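How to Clear Crumbs off a Table with a Dustpan and Brush

I love a small dustpan and brush. I own more of them than any sensible person should, and the one that gets used most is the little set that lives on a hook by the kitchen table. A cloth is fine for a spill, but for dry bits after breakfast or a baking session, nothing beats a soft brush and a shallow pan — quick, quiet, and you don't end up with a wet smear of toast across the place mats.

My friend Waraporn Sriwong asked me to write down how I do it after she watched me clear up one Wednesday and said I made it look like a sport. So, have a go!

What you need

A small hand brush with fairly dense bristles. Give the bristles a squeeze in the shop and let go. They should spring back straight away.
A dustpan with a long, straight front edge. Run a finger along it before you buy. If it bows in the middle, put it back.
A damp cloth for afterwards.
A bin or food caddy within reach.

Please keep this set for tables and worktops only. The floor set stays under the stairs and the two never meet. Mine are different colours so guests don't mix them up.

Before you start

Move cups, plates and anything else you'd have to steer around. If you've got a mat or an oilcloth down, smooth it flat with your palm, working from the middle out towards the sides. Wrinkles hold crumbs like you wouldn't believe.

Pick up anything really big by hand. A whole crust doesn't need sweeping. Smaller food pieces are fair game for the brush, and they're the satisfying ones, to be honest, because they roll in with such a nice rattle.

Step 1: Put the pan down first

Most people start brushing and then go looking for the pan, and by then half the bits have gone over the side. Lay the pan on the table before the brush touches anything. I like it near the middle, with the open side facing the mess and the handle pointing away. Press down lightly on the handle so the whole front edge sits flat on the surface.

If you're left-handed, swap everything I say about hands. It works just as well the other way round.

Step 2: Hold the brush at a slant

Grip it near the end of the handle and let the bristles rest on the table at an angle. You want the tips doing the work. If they're splayed out flat you're pressing too hard, and when you lift off they'll flick crumbs at the wall (ask me how I know).

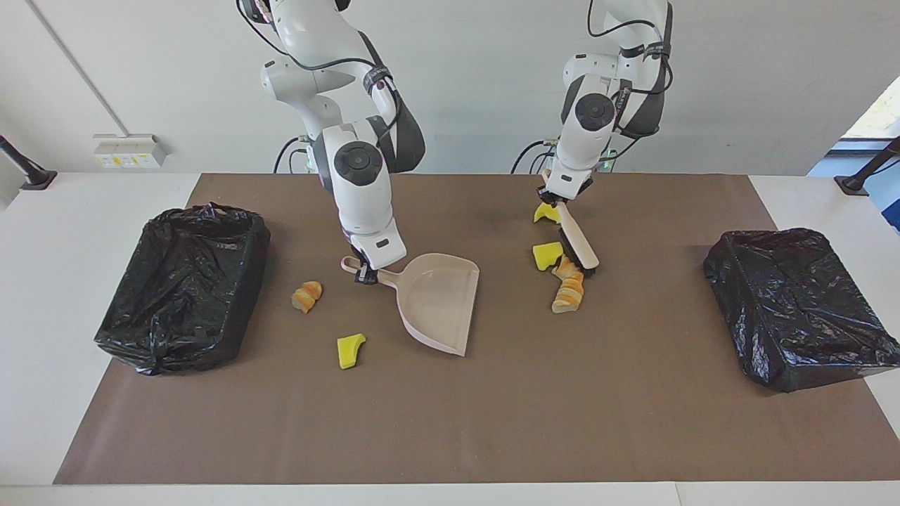

Start with whatever is furthest from the pan and bring it in towards the rest, so you've got one patch to deal with and no stragglers. Short strokes, two or three inches long, and keep the bristles touching the table all the way through each one. I used to do big dramatic sweeps and spent half my life chasing peas.

Step 3: Bring it over the edge

Now the good bit. Draw the pile up to the front edge of the pan, then give one slower stroke to take it over the lip. Keep going until the bristles are properly inside, and lift them only then.

There will be a thin line of dust left where the edge was. There always is! Slide the pan back by the width of a finger, set it down flat again and brush that line in. Repeat until it's gone. Two goes normally does it for me, though flour takes more patience.

Round pieces need a different touch. With peas, cereal hoops and so on, tip the handle of the pan down very slightly once they're in, so they roll to the back and stay there.

Step 4: Empty it straight away

Carry the pan level, with the brush laid across the opening as a lid. Tip it into the caddy and tap the back once or twice. Then stroke the bristles against the pan's edge over the bin to loosen whatever has stuck.

Step 5: Wipe down

Finish with the damp cloth, mat first, then the bare table around it. Lift the corners of the mat and check underneath as well. The crumbs you find there may be older than you'd like.

Looking after the set

Wash both in warm soapy water every so often, rinse well and give the brush a good shake outdoors. Dry it hanging up, bristles down. Never stand a brush on its bristles, as they'll set in a bend and you won't get them straight again. I did that to a lovely one from the market in Dromden and I'm still cross with myself.

If the bristles are already a bit bent, hold them in the steam from a kettle for 10 seconds, keeping your fingers well clear, then comb them straight with an old fork. It rescued my second-best brush in February and it's still going strong.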